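4. Adding a new hire in Brumlow

Do this before their start date. Needs HR Admin rights. No rights, ask Hacer Oral.

1. Open People, then New record.
2. Enter legal name and job title. Preferred name goes in it's own field.
3. Pick a manager. Blank = record won't save.
4. Choose the onboarding plan (Hedlund for office staff, Candach for field).
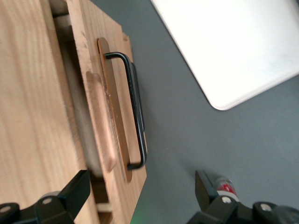
Fig. 6. Drawer front with black pull handle.

5. Click Send invite. Link is good for 20 days.

Note: pay details don't go in here. Use Urska, section 2.

CAUTION: do not make a second record for a rehire. Reopen the old one. Merging dupicates wipes the leave balance.

Last updated July 2025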